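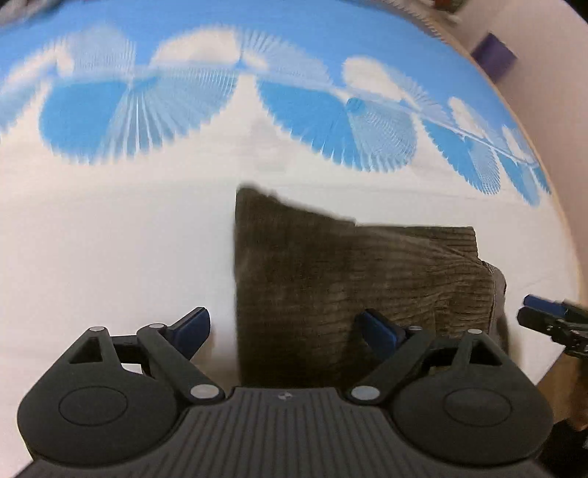 Can machines do chores yet? Project report, group 4
Ravinder Hawthorne

Short answer – some chores, slowly.

Our question was laundry, mainly folding. Vacuuming is pretty much solved and dishes looked too wet for us. We went with folding becuase everybody hates it and a shirt never lies the same way twice.

What we had to work with: 1,549 demonstrations of people folding with hand-held grippers, two at a time. Shirts, towels, pants, anything corduroy. Trained the Betix policy on those, then ran it on the arm pair in the Tarkdale lab.

Results. Towels good, 23 tries and only 4 failures. Ribbed fabric bad. The fingers pinch two layers when they want one, then the whole thing bunches up. Thick seams same problem. Linings worse, they slide.

Speed: over 12 times slower than a person. Didnt get to socks.

Shop floor side – we visited Fairclough on a Sunday, they pack boxed parts by machine and it runs fine. Boxes keep their shape. Bagged parts still go by hand there.

To do before the final: retrain with more corduroy, try softer finger pads, fix the Plevness timing script (it counts pauses twice). Table of all runs is in appendix B.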